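The Inventory at Plinberg

The lease on the storage rooms at Plinberg ended in September, and the firm wanted a list. I was hired to make it. The terms were simple: every object gets a number, a material, a condition and a destination. There were two destinations, Keep and Release.

I began with the coat room because it had the fewest categories. Item 139 was an umbrella stand. Item 140 was the umbrella stand's drip tray, entered separately because it lifted out. The rest was hangers and the baskets they went into.

A wooden hanger is entered as follows. Bar: straight or bowed. Hook: fixed or turning. Finish: clear, painted or none. Maker's mark, if present. Most of the coat room stock was stamped Grundico on the underside of the bar. A smaller lot came from Filtetti and had thinner hooks, which bend if a winter coat is left on them for a season.

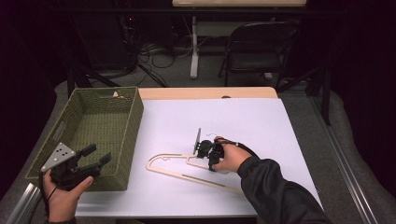
The procedure was to lay each hanger flat on the white board, check the bar for splits, check the hook, enter the result, and move the hanger to a basket. Keep went in the green basket. Release went in a carton by the door. A good hanger took less than a minute. A doubtful one took longer, because the form had no line for doubtful.

By the second week the carton was full and had been replaced twice. The green basket held very little. I reviewed my entries and found no errors in them. The splits were splits.

Item 251 was a hanger with a name written on the bar in pencil. The form had no line for that either. I tested the hook, which turned. I checked the bar, which was sound. I entered it under Finish as "none, marked," and wrote Keep.

The office at Mandagi returned the sheet with a query. Marked items were to be sanded or released. I answered that the mark did not affect the function. They asked what the mark said. I wrote back that it was faint.

The final list ran to 645 items. Item 251 is on page 9, between two coat hooks and a shoe tree.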